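Cell Technician, Part-Time (Evenings)
Planorano Test Kitchen, Pliddale

We have one robot arm, one table and a long list of small complaints about both. We are looking for a person to take over the complaints.

The arm handles toy vegetables and dishes all day. It has 3,000 hours on it and a maintenance log of 369 entries, most of them by Sumathi Nair, who moves to our Javov site in September and would like her evenings back.
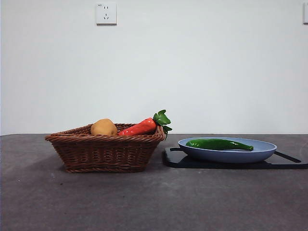

You would start at 4 p.m., power the cell down, clean the gripper fingers, check the wrist cable for chafing and retorque anything that has wandered. After that comes recalibration of the wrist camera, a job that rewards patience and punishes coffee. You write up what you did in sentences other people can read. Entry 86 says "fixed it." We are still looking for whatever it was.
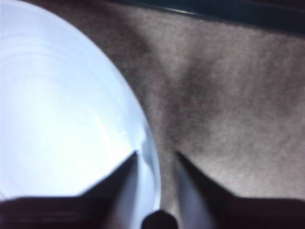
Finger alignment is the part of the job we care about most. Kerstin Eklund, who runs the cell by day, wants both tips level and the gap centered before she signs off. You'll check this from the wrist view with the gripper open over the rim of a plate, one finger above the dish and the other above the gray cloth — dull work, and she will notice if you skip it.

You should be handy with hex keys and a multimeter and able to read a wiring diagram drawn by someone in a hurry. Experience with any make of arm is fine. A degree is fine too.

Send a résumé and a short account of something you repaired twice to Elba Salinas at the Pliddale front desk.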